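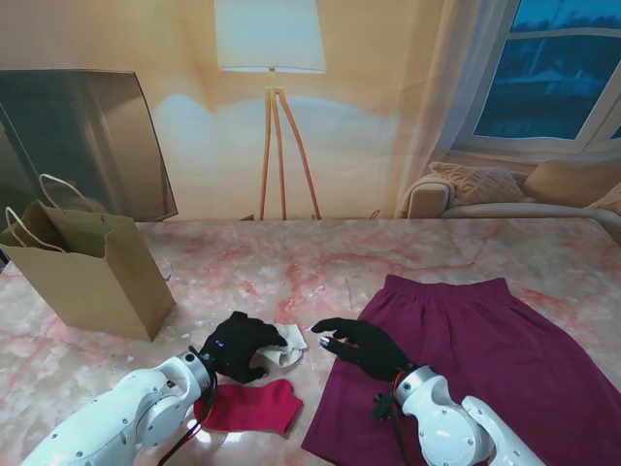
ok so it's Thursday, I'm finally doing the clothes sort I've been promising since summer. thread because I need someone to keep me accountable and the group chat has muted me

rules this time. 2 bags. one leaves the house, one goes to mending. anything that doesn't go in a bag goes back in a drawer FOLDED. not on the chair. the chair is closed

last time I did this I used one giant trash bag, and it sat in the hallway until I started taking things back out of it to wear. so paper bags now, the kind with rope handles. they stand up by themselves more or less and I can see what's in there

starting with socks bc socks are the worst and I want them over with

sock situation: I have a red one. bright, sort of crimson pink. and an off white one. these are not a pair. they've been living rolled up together like a pair since I don't know when. who did that. me, I did that

every single sock gets laid out flat before I decide anything. if you leave them scrunched you miss the heel, and the heel is where they go. flat on the table, toe one way, look at it under the light, flip, look again

off white ones are hard bc there are so many different off whites. cream, oatmeal, "was white in a previous life." I've been matching by the ribbing on the cuff and not the color. works way better, try it

someone asked what I do with singles. they get one month in a jar on top of the dryer. if the other one doesnt turn up by then, dust rag. the red one has just started its month. good luck red

ok the purple skirt

I need opinions on the purple skirt. plum really. elastic waist, tons of fabric, takes up half the table when you spread it out. bought it at Tzavaras for a wedding, it was on the end rack with the hem pinned up wrong and I talked them down a little

pros: elastic waist. spins. goes with the gray sweater
cons: creases if you so much as look at it. I have worn it maybe twice. needs a slip and I dont own a slip, I own half of a slip

for people saying steam it: I know. I have a steamer. the steamer is under the sink behind the thing that holds the other things

moving on, will come back to skirt

t-shirts. easy. if the neck has gone wavy it goes. no discussion. I kept one with a wavy neck for painting and I don't even paint

also can we talk about how long it takes to empty pockets. so far: a Punero receipt, a hair tie, a coin from a country I haven't been to, half a mint. the mint had lint on it. no I did not

Punero receipt is for one lemon btw. I drove there for one lemon

break for tea. table is pretty much all clothes so the mug has to live on the windowsill. learned that one the hard way in spring with the linen pants. marbled tabletop wipes clean in a second, linen pants do not

re the table, yes I sort on the table and not the bed. if I sort on the bed then at bedtime it all gets moved to the chair. see above re: chair. if it's on the table I have to finish before dinner or there's no dinner

2:40 and I'm back. sweaters

folding question came up in replies so here's mine. lay it face down, sleeves in straight across the back, sides to the middle, then up in thirds. fat sweaters get folded in half only. no hanging, ever, you get the shoulder bumps. I have a green one with permanent shoulder bumps and I look like I'm wearing it over a coat hanger

the pile of "maybe" is getting too big. new rule, maybe pile cannot be taller than the mug

maybe pile was taller than the mug. used a taller mug

ok no. cheating. did it properly. out: two cardigans, the itchy turtleneck, the tan pants that were a lie from day one

keeping: the blue stripe, the gray, the one with the elbow. the one with the elbow goes to mending tho. have had the yarn for it since last October

which brings me to the mending bag. be realistic with this one. I used to put everything in there and it became a place clothes went to retire. now there's a cap, 9 things and no more. if a tenth one shows up something has to get fixed or go

mending so far: elbow sweater, pajama top w/ button missing (I HAVE the button), the apron, a pillowcase that split along the seam. all stuff I can do in front of the tv

Tullia, the consignment place by the dry cleaner, takes skirts and dresses but not knits right now. they gave me 484 points last time which I thought was a lot til I found out a scarf is 1,002. so anyway I have 484 points

they want everything clean, no pet hair, folded in a bag not on hangers. and they look inside the waistband. check your elastic!! pull it slowly and let go, if it crackles it's done. they will hand it straight back to you in front of people

checked the elastic on the purple skirt. no crackle. springs right back. ugh. it would've been easier if it crackled

lots of you voting keep. one person voted "cut it up for cushions" and I've thought about it more than I should. there IS enough fabric for cushions

somebody asked how to fold a big full skirt and it's a good question bc they slide off everything. waistband flat and straight first. then bring the sides in til it's the same width all the way down, you'll have to kind of fan the fabric over itself. then roll from the hem UP. waistband ends on the outside and holds it together. don't fold in squares, you get a crease across the front like an envelope

and if you're putting it in a paper bag, roll goes in standing up. heavy stuff at the bottom, jeans, then the rolls, then small things down the sides. socks fill the corners. do NOT fill past where the handles attach, I've had one rip in a parking lot and there's no dignified way to pick up your own tights

Trimaria has the good sturdy bags if you're buying stuff there anyway, I save them all year flat behind the bookcase. wouldn't go just for the bag. (would, have)

4:15. update. leaving bag is full. mending bag is at seven, under the cap. drawers close. DRAWERS CLOSE. all of them, first try, no knee

chair is empty and I can see the cushion. forgot it had birds on it

found the mate for the off white sock btw. inside the duvet cover. no news on red

skirt verdict. keeping it til the end of the month, and I have to wear it outside the house once. the mailbox doesnt count. if I don't, it goes to Tullia and becomes points toward half a scarf

now I have to go get the steamer out from behind the thing. someone hold my tea

also yes I'll do the coat closet thread. not this week tho. there's a sleeping bag in there and I dont want to talk about it

edit bc three of you asked: jar is just an old pasta sauce jar. label half off. you can use any jar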